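4.2 Gripper comparison on thin-walled tableware

Two finger sets were compared on the same pair of arms. The first, supplied with the Sarko hand, is a plain parallel set with hard tips. The second is our own, cut in the Prinville workshop after the pilot runs in August and called the Zotano set from here on. Controller gains, camera mounting and the teleoperation rig were left alone between the two. Only the fingers were swapped, plus a re-zero of the jaw encoder each time.

Log totals: 2,519 grasp attempts, of which 1,010 with the Sarko fingers and the rest with the Zotano. The imbalance is not by design. One Sarko finger mount cracked partway through and the replacement was slow to arrive, so we kept collecting with what we had. Rates below are therefore per attempt, not per session.

Objects were cups, lids, plates and shallow bowls. Cups and lids gave no useful separation between the sets. Plates slightly favoured the longer finger, mostly on the approach, where the short one tended to touch the tabletop before it got under the rim. Bowls were the hard case. A wide rim gives the jaw little to close on and the wall flexes under load, so a grasp that looks fine at closure can rotate once the wrist turns. We scored rotation by eye from the head camera, two annotators (Miklós Hajdu and Judit Gulyás), disagreements re-watched together. 36 clips stayed unresolved and were dropped.

Grip force was capped at the same value for both sets. Higher caps were tried breifly and abandoned, rims deformed and the pose estimate went with them.

Figure 3. Bowl held tilted in the left gripper, right arm alongside. Head camera view.

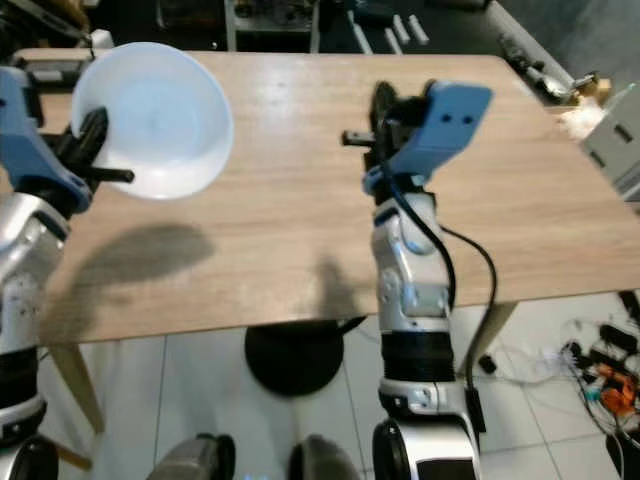

Glare on the rim was a second source of error, separate from the fingers. Translucent plastic under overhead light gives the segmentation a bright arc and not much else, and the Hegedűs estimator will happily fit a smaller circle to it. Lowering the exposure helped the rim but lost the dark finger against the dark background. We settled on a middle value and left it their for all runs. A wrist camera would likely do better for this; not tested. Cable routing on the right arm also limited wrist roll near the front of the table, so handovers were excluded from the comparison and are treated in 4.3.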